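The Patience of Small Pads

By the time the kettle has boiled at Vestard, Nikola Baran has usually been through the first row of grippers with a lint-free cloth and a flashlight, humming something I never managed to place. She looks after the hand-held kind, the ones people carry around and pick things up with so that a robot arm can later be taught the same moves, and she talks about them the way my grandmother talked about her hens.

The part that takes up most of her morning is the finger pad. It is a soft little block, and it does all of the touching, so it picks up dust, skin oil and whatever was spilled on the table the day before. Nikola wipes each one down, presses it with her thumb, and then squeezes the gripper shut and open 100 times, listening. A healthy one sounds the same at the end as it did at the start. A tired one begins to click — and then out comes the screwdriver! 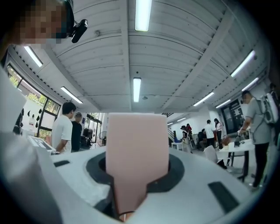 Roman Ziółkowski, who came over from the Pridov workshop two winters ago, keeps the logbook. It is a real paper one with a coffee ring on the cover, and when I visited in January it had reached entry 244. Most entries are only a line long: pad changed, screw tightened, lens wiped. One of them just says "squeak, gone by lunch," and he still wonders about it.

His own specialty is lining things up again after a repair. A new pad that sits even a little crooked will spoil a whole afternoon of practice grabs, so he closes the fingers on a strip of ordinary writing paper and tugs, first at the tip and then down near the base. If the paper slides at one end, he loosens the mount, nudges it over and starts again. He let me have a turn. I needed four tries, and Nikola very kindly made more tea while she waited.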